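The Pleasure of a Good Fold
October
By the Home and Habits desk, Holliria Magazine
Last updated: 2 p.m.

I have become the kind of person who gets excited about folding. It crept up on me over the summer, somewhere between a wardrobe that would no longer shut and a chair in the bedroom I hadn't sat on since spring. Now I look forward to laundry evening the way other people look forward to a film, and I want to talk you into it too!

Start with the surface. For years I folded on the bed, which is too low and too soft, and everything I made there sagged in the middle before it reached the drawer. A table changes all that. You can lean on it, you can smooth outward from the center with both palms, and a sleeve stays where you put it. Throw a plain cloth over the top, something in a color your clothes aren't. Half of what I own is gray, navy or that washed-out blue in between, and against yellow I can see every hem and every edge without turning on the big light.

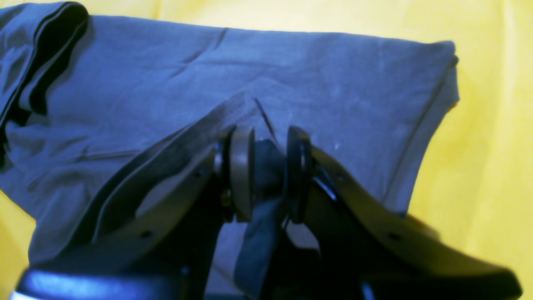

Blue-gray on yellow: easy to see where the hem runs and where the creases have gathered.

Soft cotton is the place to begin, partly since it forgives you. A T-shirt wants to be spread out wider than you think. Take hold of it a little way in from the edge and draw the fabric toward you, then let go and stroke it flat - you'll feel the wrinkles give up one after another. Do the side seams next. If the seams lie straight, the rest of the shirt tends to follow, and if they don't, no amount of patting at the end will save it (I have patted a great many shirts).

The shop in Edanside where I buy my storage boxes runs a folding evening every so often, and I went along expecting to be bored by the second shirt. I stayed until they stacked the chairs. They had us work through a pile of mixed clothes at our own pace, and the room went quiet in that lovely way a room does when everybody's hands are busy. The advice I brought home was to stop fighting the big creases first. Go after the edge, get one side where you want it, and work across from there.

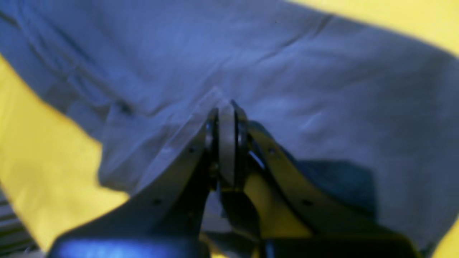 It sounds fussy written down, but in practice it's a couple of seconds per garment and you soon stop thinking about it. I put the radio on. I've tried it with podcasts and I lose track of the podcast, so music is better, or a ball game I don't care much about.

Then there are trousers, which I used to dread and now save for last as a treat. The whole business comes down to getting one leg squarely on top of the other. Bring the legs together lengthwise, run your hand down from the waist to the hems, and look at the seams. They'll tell you right away if something has slipped. The waistband is the stubborn end, all lining and bulk and pockets that want to turn themselves out, so I deal with it before making any fold across the legs. Pinch it, lift it a touch, shake the lining back inside and lay it down again.
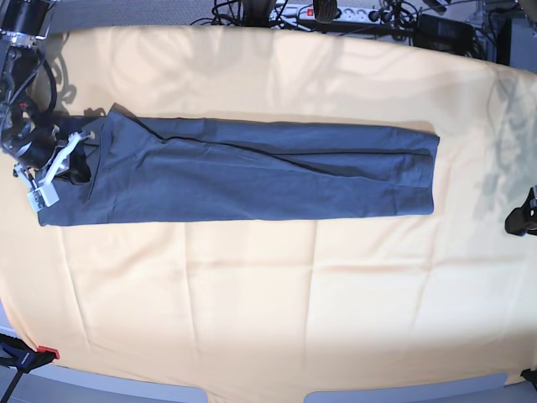
Gray trousers folded lengthwise, with the waistband end still to settle.

Don't worry if the hems are slightly off. Mine nearly always are, by a thumbnail or so, and they hang perfectly well when I put them on. After that it's in half and in half again, or in thirds if your shelves are shallow like mine. I keep trousers on their sides in a row so that I can pull out one pair without disturbing the others, and I cannot tell you how cheerful that row makes me on a dark morning.

A word about boards and gadgets. Okafor makes a hinged folding board that a friend swears by, and I borrowed it for a whole laundry cycle. It gives you very even shirts, and children love flapping it. I went back to my hands in the end because I missed the feel of the cloth, but if you like a shelf that looks like a shop's, give one a try.

And leave the folded things out on the table for a minute before you put them away. I make a cup of tea and come back, and there it all is in its piles, waiting to be carried upstairs.

More from Home and Habits
A linen cupboard in Flullutthorpe, shelf by shelf
Which drawers deserve dividers?
The sock basket: readers write in
Ironing less, and liking it more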